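Print this article | E-mail this article

The Tower on the Back Counter

Sponge or foam, dough or upholstery: the stacked form is having its moment, and one small shop is making the case for it band by band

By Celeste Sosa

The first thing Remzi Canpolat does when I walk into Cakevar is hand me a chunk of something orange and tell me to squeeze it. So I do, and it gives, and then it comes slowly back to its old shape, and I am completely sold on the whole idea before I have my coat off.

Cakevar is a shop and workroom on the ground floor of an old print works, and it makes things that look like cake. A few of them are cake. Most are display pieces, soft models for bakery windows, theater props and the odd centerpiece for a party where the real dessert is waiting in a refrigerator. Canpolat trained as a pastry cook, spent years building wedding cakes, and drifted into models after a café called Güler asked him for a window cake that could stand in full sun from May to September. He made it out of offcuts from a sofa repair job. It's still in the window!

"I missed the baking for maybe a month," he tells me. "Then I saw it was the same work. You're still thinking about layers, and you're still worrying about whether it leans."

The leaning is serious business. A stack of alternating layers wants to wander, and every small error at the base gets carried upward. His business partner, Milagros Carrasco, cuts the disks on a hot wire and grades them by hand, pressing each one with her thumb to find the dense side. Dense side down, always. Her bench is a glorious mess of rings, rims and crumbs of color, and she can find any size in it without looking.

What I love about their stacks is how much they look like food without copying any particular dessert. The pale layers puff out past the filling the way a good sponge does when it has had a heavy hand with the jam, and the orange sits back between them in shadow. Carrasco calls the pale parts pillows. The orange is a Werevport pigment she thins until it goes a little patchy, and she fought hard for the patchiness — a flat color, she says, looks like a traffic cone. 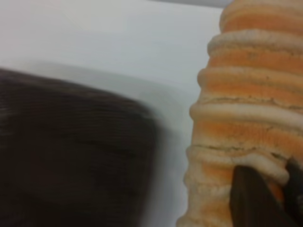 Cream, orange, cream, orange

There is a real pleasure in a repeated stripe. Children draw cakes this way, with the filling shown on the outside, and I think that is why a banded tower reads as cake from clear across a street. Go in close and it gets better. The surface is full of tiny holes, slightly fuzzy, and there are thin dark cracks running sideways between some of the pale ridges, just as you'd get on a sponge that rose a bit too eagerly. The orange has paler streaks where the cream has strayed into it. I could look at that for an hour.

Softness matters as much as color. Squeeze a low layer and the pale rim curls up around whatever is pressing it. A hard plaster model has never once made me hungry, and this stuff does.

Canpolat builds them wider at the bottom, with only a gentle taper, and he is firm on the point. "If it goes in too fast you have a Christmas tree," he says. His tallest so far used 60 disks, and it went to a theater company that wanted something an actor could fall into.

Getting it to the customer

Deliveries belong to Deepak Sengar, who drives a van lined with old quilts and takes corners like a man carrying soup. Foam doesn't break, but it remembers. Leave a strap across a stack overnight and the dent may be there for days. Sengar carries a tall piece from low down with both arms and won't let customers help until it is on the table.

The shop charges $200 for a medium tower, and a small one starts at $60. Neither price includes the board underneath, which Carrasco buys from Hulto and covers in whatever paper she has in the drawer.

If you'd like to try a stack at home, they both suggest starting with 5 layers and two colors. Use upholstery scraps. Cut the pale disks a finger's width bigger than the colored ones, glue only the middle of each, and let the edges stay free so they can puff. Then leave it alone until morning. I managed the first four instructions. My tower has a thumbprint in it and lives on top of the bookcase, where it makes me very happy.

Print this article | E-mail this article

Reader comments

Yogesh Solanki: Dense side down! I've been making foam props for a school drama club and mine always slump to the left. Off to check every disk.

marlowbakes: Does the orange rub off on a tablecloth? Asking before I order one for my sister's shower.

Milagros Carrasco: @marlowbakes Not once it has cured, but put it on a board anyway. Damp linen will mark the bottom layer.

tess_in_the_attic: Made one last night with pink in the middle. The dog has claimed it.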